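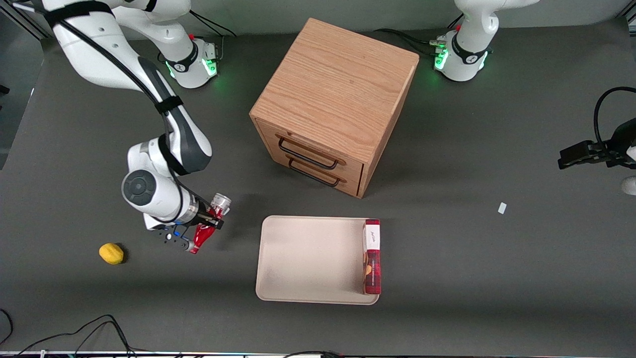 Collecting Teleoperated Demonstrations for a Two-Arm Tabletop Sorting Task

Project report, Robot Learning Lab Course, Fleltesmont
Submitted 2022-03-24

Summary

The project produced a set of 226 usable demonstrations of household objects being moved on a tabletop by a two-arm robot under human control. The demonstrations are meant for training a policy by imitation. This report covers the task definition, the recording procedure, the rules for accepting or rejecting an episode, and the problems found along the way. Training results are limited to one baseline, described near the end.

1. Background

The lab's earlier data set, Pustholm, was recorded with one arm and a small number of rigid blocks. Policies trained on it learned to reach and grasp but did poorly when objects differed in shape or when furniture was present on the table. The present project, named Chukwu in the lab's file system, was set up to fill part of that gap. The aim was variety in objects and starting positions, with the task itself kept short.

2. Task definition

Each episode consists of a single instruction, a starting layout, and a recording of the arms carrying out the instruction. Instructions fall into 3 groups:

Place: put a named object in the tray.
Remove: take a named object out of the tray and set it on the open table.
Store: open a drawer of the cabinet, put a named object inside, close the drawer.

Objects are bottles, boxed food, and fruit. The tray and the cabinet are present in every layout, including those where the instruction does not involve them. Distractor objects are also left in reach. An early batch had only the target object on the table, and the baseline trained on that batch ignored the instruction completely, as it had no reason to read it.

The operator chooses which arm to use for Place and Remove. For Store, one arm usually handles the drawer and the other carries the object, but single-arm solutions were accepted. The choice of arm is logged per episode so that it can be filtered later.

3. Workspace

The table has a dark gray top. Both arms are mounted at the same side of the table. A fixed camera covers the workspace. Joint positions, gripper opening, and gripper commands are stored along with the video, all against one clock.

The cabinet is not fastened down. This was a deliberate decision at first, to allow it to be moved between layouts, and it caused trouble in the Store episodes. If the drawer was pulled at an angle, the whole cabinet turned. We added a thin rubber sheet under it partway through. Episodes from before and after the change carry different layout tags.

Cable routing took more time than planned. With a strap placed too far toward the wrist, the cable pulled tight when the elbow was extended and added a visible lag to the wrist motion. The straps were moved and the slack was checked at the limits of the reachable area before every session.

4. Recording procedure

4.1 Starting layouts were drawn from a list generated by a script. The script gives a cell on the table for each object and one of 4 rotations. The operator places the objects by hand, then compares the live view with the printed layout. Exact agreement is not required. Small errors in placement add useful variation.

4.2 The arms return to the home pose. Recording starts by foot pedal.

4.3 The operator carries out the instruction. There is no time limit, but episodes with more than 250 recorded steps are marked long and left out of the default training split.

4.4 Recording stops by foot pedal once the arms are clear of the object. The operator then marks the episode as success, failure, or discard. Discard is for recording faults only, such as a dropped camera stream.

Two operators shared the work, changing places after each block of ten episodes. Practice episodes were not kept.

5. Acceptance rules

A second person reviewed every episode marked success. The episode was accepted if the correct object was handled, the end state matched the instruction, and no other object was knocked over. Light contact with the tray rim was allowed. Regrasping was allowed up to two times.

Bottles were the main source of rejected episodes. A tapered body tends to rotate between the fingers when gripped away from its center of mass, and the operator then has to correct at the moment of release. Gripping closer to the middle reduced this. Lemons gave few problems when approached from directly above and many when approached from the side, where the fingers pushed the fruit away before closing. Tall boxes were easy to grasp but fell over if released even slightly above the surface.

Failures were kept in a separate folder with a short reason code. They are not used in the baseline.

6. Storage

Episodes are stored one per folder with a text file for the instruction, the layout tag, the arm used, and the outcome. The first version stored the instruction only in the folder name. After a batch rename, part of the set lost its labels and had to be labeled again from video. A full copy is held on the Berkport server.

7. Baseline

A small behavior cloning network was trained on the accepted episodes, with images resized and a text embedding of the instruction of length 1056 joined to the image features. It was run on the robot for Place only. Grasps succeeded more often on boxes than on bottles, in line with what operators reported. The most common fault was a gripper that closed early, a few centimeters above the object. We suspect a small timing offset between the video and the gripper command in the first sessions. The offset was corrected in later sessions, and the older episodes still need to be shifted.

8. Open items

Shift the timestamps of the early sessions and retrain.
Record more Store episodes with the lower drawer, which operators avoided when given the choice.
Fix the cabinet position with removable clamps.
Add a check for overlapping object cells in the layout script.
Extend the object list before the next recording period, planned for August.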